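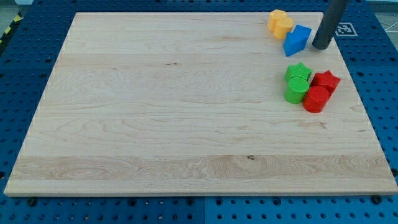 Why did the arm keep driving into the table after we hit stop? Because the stop on the tablet only pauses the program, and the move already sent to the controller runs to its end.

2/ I should have known that. It's in the Pratard manual, in the chapter on remote control, which I skimmed in April and never went back to.

3/ What happened: the arm was doing block pushing on the wooden board. It came down too low and leaned on the wood. I tapped stop. It kept pressing for 3 seconds, then faulted out on joint torque.

4/ No one was hurt. Wichai Tanasarn was standing outside the floor tape, where he's supposed to be. I was at the desk with the tablet. The red button was on the far side of the cell from me, so that's the first thing we're moving.

5/ Why it came down low: the board had been swapped the evening before. The new one is thicker than the old one, and the table height in the config was still set for the old one.

6/ We calibrate off the marker on the table. The marker doesn't know what you've put beside it. The calibration check passed and the height was still wrong.

7/ Damage: the coupling at the wrist slipped and has to be replaced. Lemitz quoted 40 days for the part. Buschmann had one on the shelf, so we're paying more and getting it sooner.

8/ Carola Kuhlmann went through the logs. We've done 2,000 runs on that arm, and the force limit was set to 45 newtons for the first few. Someone raised it during a demo and it stayed up. It's back at 45 now and needs a password to change.

9/ New routine: after any change to the board, the arm touches down slowly at each corner before a run. Whoever does it writes the heights on the sheet by the door.

10/ Someone asked if the Juvel software has the same pause behaviour. I haven't tested it. Wichai is going to try it with the arm up high and nothing under it, and I'll post what he finds.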